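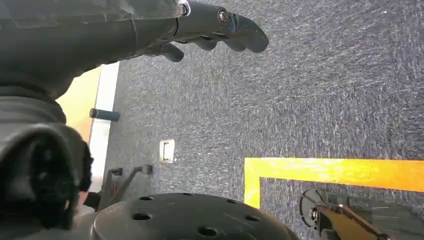 Speckled blue-gray carpet with a floor outlet cover and a corner of yellow tape.

Put the outlet where the desk goes

Most arguments about shared desks are about size. I think they should be about power. A desk with 24 inches of depth works well if the cord reaches the wall without crossing the top. A deeper desk with a strip lying on it loses the extra depth to the strip.

The usual order of work is wrong. The floor outlet is set when the carpet goes in, the furniture plan comes months later, and tape goes down last to show who keeps clear of what. By then the tape is the only part that can still move. I would reverse it: tape first, desks second, a week of use, then the electrician. Rosalba Mancuso, who laid out the Urnelholm offices, objects that floor boxes cost too much to place late. Her quote for moving one was 900 dollars. That is a fair point for a single room. For a floor of desks that will stay put for years, I would still pay it.

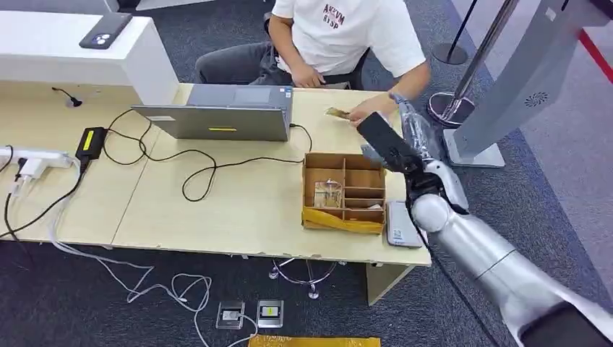 Laptop, adapter and cardboard organizer on a two-panel desk, with the power strip along the left edge.

Consider what a working desktop carries. A closed laptop takes the center. Its cord takes nearly as much again, looped, with the adapter at the end of it. Two panels side by side give a seam, and small items collect there. Phones end up wherever a flat surface is left, including the counter.

The cardboard organizer is the part I would keep. Ivone Coutinho considers cardboard a stopgap and specifies the Hustwood steel tray. The tray is stronger, but its slots are fixed. A cardboard grid can be recut with a knife in November when the paperwork changes, and a strip of tape will hold the lower edge. Open compartments also show what is in them. Cash or cards under a clip should go in a drawer at closing, whatever the box is made of.

My rule is 3 items on the top per person, adapter excluded, because the adapter belongs under the desk. Screw the strip to the underside, switch facing out. Chipped front edges can wait.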